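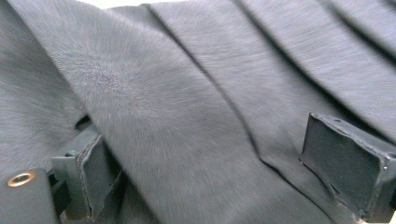 # Kemmont laundry moves heathered knits to a separate folding line

May 2023

The Kemmont garment reuse center has changed how it sorts and folds gray heathered knitwear. Jersey and sweatshirt pieces now leave the general stream right after drying and go to their own table, where they are opened flat, smoothed, and folded in a fixed order. The change took effect on Monday.

Until now, knits were folded with shirts, towels, and work pants at the same stations. Ekua Ofori, who runs the folding floor, said the mix caused most of the rework. Knit cloth does not hold a pressed edge the way woven cotton does. It settles into wide, rounded folds, and when several layers lie on top of each other the lower ones tend to pleat. A folder who squares up the top layer can leave those pleats in place, and they set on the shelf.

"The outside looks fine and the inside is a fan," Ofori said. "You find it when the bag is opened."

An internal check in October covered 3530 folded pieces. Knits were returned to the table more often than any other type of clothing. Plain gray was the hardest color to inspect. The speckled yarn hides shallow creases under flat overhead light, and only the deeper ones show as a dark line. Matěj Štefanec, the maintenance lead, has mounted two low lamps at the sides of the new table so that light crosses the cloth at an angle and the ridges throw a shadow.

## Procedure

The written procedure for the line is short:

- Lay the piece face down and find both side seams before smoothing.
- Work from the center out with flat hands. Do not pull on the hem or cuffs.
- Lift and relay any layer that has bunched. Do not press it down.
- Fold the sleeves in first, then the sides, then the body in thirds.
- Stack no more than 16 pieces per bin, heavier sweatshirts at the bottom.

Pieces that arrive in a heap are shaken out once and left to rest on the rack. Bins are labeled by fabric weight and size. Color is no longer used as a sorting step at this table.

Liners for the bins come from Vundon, and the racks were moved over from the old linen room. No new washing equipment was bought. Drying time for knits has been cut slightly, and the load size is smaller, which Štefanec said keeps the cloth from packing against the drum.

## Effect on deliveries

Nestolari, the center's largest receiving partner, takes folded clothing twice a week for its housing program. Violeta Godoy, who handles intake there, said the delivery days will stay the same but the bags will be packed differently. Knits will come in their own bags, marked on the tie, so that staff can shelve them without opening everything.

Mali Pritchard of the Sokol store asked for the same arrangement and will receive separate knit bags once the current stock of mixed bags has been cleared.

Fleece and ribbed sweaters are not part of the change. They stay in the general stream, and Ofori said a decision on ribbed knits depends on table space. Donors do not need to sort anything before drop-off. Items should still be clean and dry, with pockets emptied.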